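4.2 Checking the reported success rate

The Elbridge policy ships with a claim of 1,000 clean trials. Treat that as a starting point. The Gellent log holds 1,005 entries, and the release notes don't say why.

1. Home the arm and load the Umali task file.
2. Set out the toy items in a new layout. Do not copy the training layout.
3. Open the oven door fully before starting.

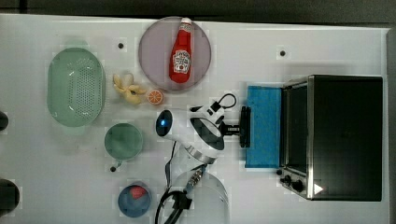
4. Run each layout 4 times. Score a grasp only if the item stays held through the whole lift.
5. Have 2 people score separately, then compare.

Note: The automatic scorer counts a nudge as a grasp. We don't trust it, and scores from it should be kept out of the results table.

Caution: Keep hands clear of the gripper until the arm is parked.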